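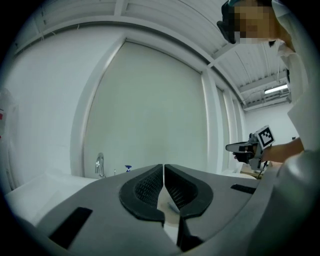

Bathroom week, apparently

Wednesday. Hurried one tonight, dinner's on. Darius finally came back with a number for the upstairs bathroom — 654 for the tile work, grout included, and he can start in October. October! I said yes anyway. Everybody else I called either wanted double or never called back.

So now it's all the small decisions. Grout color. Towel bar or hooks. Piret says hooks, always hooks, kids don't fold. She's right, she raised four of them in a house with one bathroom and lived to tell me about it at length.

Still stuck on the sink. Drop-in or the kind with a wide flat edge, somewhere to put a toothbrush down. I keep going back and fourth. 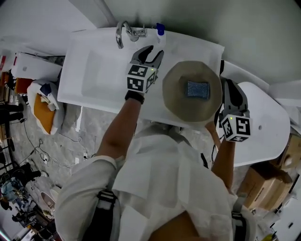

White vanity, rectangular sink.

That shape, I think. Ours is round and 30 years old and has a crack I've been hiding under the soap dish.

Also need: new shutoff valves, a fan that doesn't sound like a truck, paint. Up to 8 weeks on the vanity if I order from Boltard, so I should probaly do that tomorrow. Ok, timer's going. More when the tile samples get here.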